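Small table reset, a thread. The gingham cloth is back on – the one with the daisy and "Jasmine" down the middle. I paid $19 for it at Kekia in June and I'm still pleased with myself.

The silver lamp gets the back left corner, same as always.

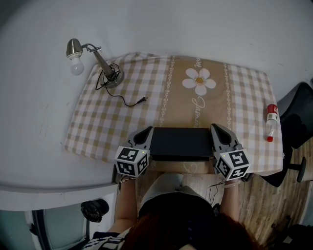

Pranside reckons a cloth under a desk lamp is asking for wrinkles, and has anyone tried a placemat under the base?

Tried it, hated it! The placemat slid everywhere and covered half the checks.

Next up, the globe. I went with a plain white one and no fancy colours.
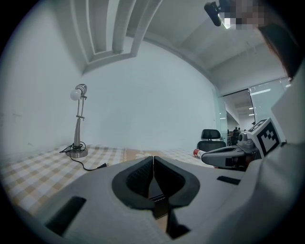 I did look at a new lamp at Dekker, but it was $159 and I like mine with its bendy arm.

Washing the cloth: cold, gentle, 54 minutes on my machine, then straight on the line.

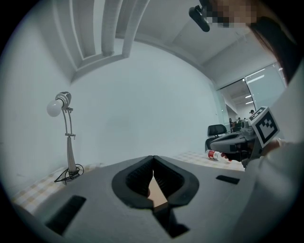 Ironing is optional. I do the flower and leave the rest.

Still to sort: power.

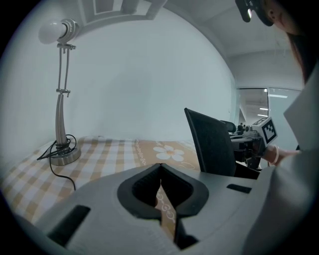

My favourite fix so far is cord clips, five in a pack. That black cable looped round the bottom of the lamp is next on my list – will report back.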